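Hatine Charity Home Tour – Self-Guided Ticket and Route Pack

Product no. 300-T

Fourteen front doors, one long hill and a legitimate excuse to look at other people's kitchens. The Hatine route pack gets one adult into every house on this season's Canden tour, with all ticket money after printing costs going to the Tasby Street meal program.

What's in the pack

Wristband (one size, and it does not flatter anyone)
Folded route map with the hill marked, so you can't say you weren't warned
House notes, 20 pages, written by Gunhild Fogh, who has opinions about archways
Voucher for a cold drink at the Lachance courtyard, the last stop

Price: $50 per adult. Children under 12 go free with an adult, provided they can walk past a koi pond without getting in. We'd ask the same of the adults.
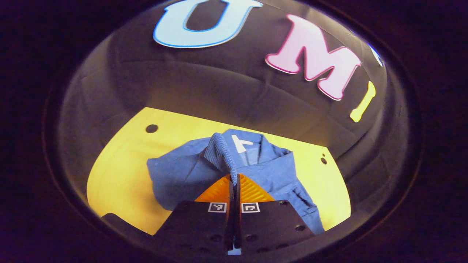
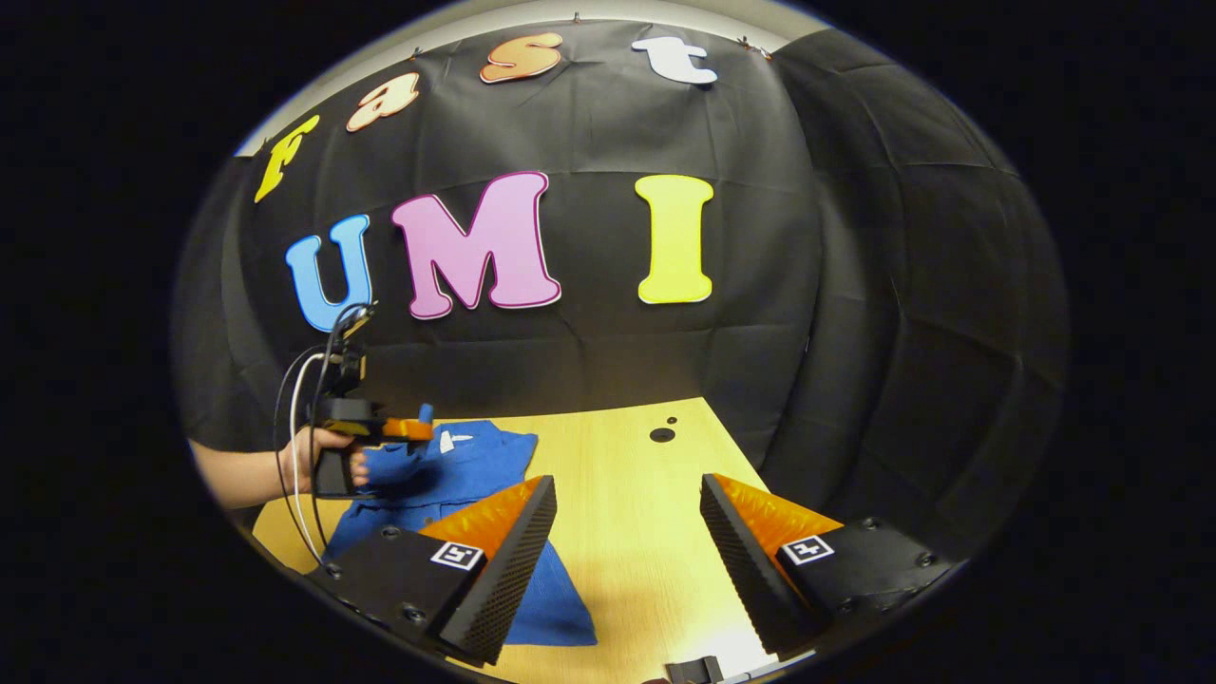 The full route takes most people an afternoon. You can do the houses in any order, though starting at the top of Canden and working down is a decision your knees will remember fondly. A minibus runs between the upper and lower halves every 20 minutes – more or less, depending on who has parked across the turnaround.

Please note

Shoes come off at 2 of the houses. Wear good socks.
Photos are fine in gardens and courtyards. Indoors, ask the host, and take the first answer.
Bedrooms with a closed door are not on the tour, however nice the door is.
Wristbands can be passed to a friend before the day, but can't be shared during it.

Refunds are available up to a week before the tour. After that your money will already be turning into soup, and we don't like to ask for it back.

Group packs

Groups of ten or more get their own guide and a reserved start time. Almost 300 people came on the March tour, so groups should book early and pick one person to write to us. Three people writing with three different headcounts will get the smallest.

Packs are mailed within the week or can be picked up at the Hatine office.

Page updated 16/07/2019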